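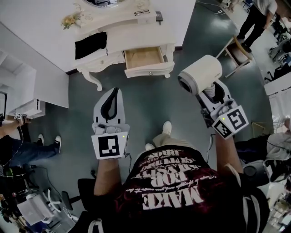
Stop building the arm first

Last updated: June

We use cookies to remember your preferences and to see which articles get read. By continuing to browse you accept this.

Every second person who walks into a shared workshop wanting to make a home robot starts with the arm. I did. Six joints, printed shoulder, a bill of parts as long as your leg. Spent $621 on motors before I had one single idea what the thing should do when it got to the drawer. My argument, for what it's worth: build the hand first, hold it yourself, and leave the arm till last. Maybe leave it out altogether for a year.

A hand-held gripper is a humble bit of kit. Handle, trigger, jaws, a camera, a printed marker or two so the software knows where it is in the room. You pick one up in each hand and do the chore yourself. Open a drawer. Put the glasses away. Straighten a cloth. The recording is what you're after, and you get it the first afternoon if the batteries behave. No arm to tune, no e-stop, no clamping a steel plate to somebody's good bench and then having the argument about the holes.

Money first, because that's where most of these projects die. Our pair came in at $252 for both, not counting filament and a camera I already had in a box. We call them the Prodomov grips, after the folder the files lived in. Third version. The first had a handle you couldn't hold longer than a few minutes without your thumb going numb, the second had a cable exit that snapped every time somebody put it down on a table. Cheap mistakes. Try making that same mistake on an elbow joint.

And the furniture matters more than the robot people reckon. Most home builds I see get tested on a bare bench with a coloured block. Pick up the block, put the block in the bowl, film it, post it. Nobody's house looks like that. Get a proper piece of furniture in. Ours is a white vanity with carved curvy legs and a little round knob, and I'd put it up against any test rig you can buy. The drawer is a pig of a thing to do with jaws instead of fingers. Artificial flowers, a mirror (mirrors are murder on depth cameras, look it up), a pair of glasses. All of it light, awkward, easy to knock over. A week on that desk taught me more about jaw shape than a winter of reading.

Which jaw shape? Flat, slightly soft, wider than you think. I had a strong opinion about hooked tips until I tried to get them round a small knob. Gone now. Flat pads with a strip of rubber, replace when they go shiny.

The case against, and I'll be fair. People say a person holding a gripper isn't a robot, and a thing that isn't a robot doesn't belong on the robotics shelf. Fine. They also say your wrist does things no cheap arm will ever copy, so you're collecting motions the machine can't play back. That one's a real objection and it bit us. I twist when I pull. Everybody twists when they pull. So we made a rule, slow and square, elbows in, pretend you've got a stiff wrist. Boring as anything but the tracks came out much cleaner. If you can't do the job with a stiff wrist and two flat pads then an arm wasn't going to do it either, and you've found out for the price of some filament.

Other complaint: it's tiring. Yep. Standing over a table with your head down and a gripper in each fist, your neck knows about it by lunchtime. Aim for 50 goes at a task then swap with someone. We got to 412 drawer pulls before I was happy to throw anything away, and I threw away a fair few, mostly the early ones where I was rushing. Swapping people is good for the data too, differnt heights, different habits. Lefties especially. Grab a leftie if your space has one.

Which brings me to the shared workshop part. I couldn't have done this in my garage. Could've built the grips there, sure, but I'd never have had a second pair of hands to hold the other end of a cable, or somebody on a stool telling me the tracking had dropped. The Nurmi space (ours, out past the rail yards, rent is a sore point) has the printers and the floor area and a lot of dead office chairs. Mostly it has people who'll have a go. An arm on a bench is one person's project and everyone else stands well back from it. Pair of grippers, anyone can grab them. Kids old enough to be careful, somebody's mum. I rate that higher than any spec.

Practical bits, quick, before I have to give the desk back:

Tape your cables or at least know where they run. Ours go across the floor and we step over them, do as I say and so on.

Matte paper for the markers. Glossy ones flare under workshop lights and the tracking jumps.

Put a status light where the person holding the thing can see it. Ours sits up top. Saves you doing a whole run with the recorder off, ask me how I know.

Name your files properly from day one. I have a folder called Trorberg full of somthing and I couldn't tell you what.

As for the arm, the printed shoulder is still on a shelf. I might get to it after winter. The grips want a new handle first, and then I want to try the bottom drawer of a filing cabinet, the sort that sticks.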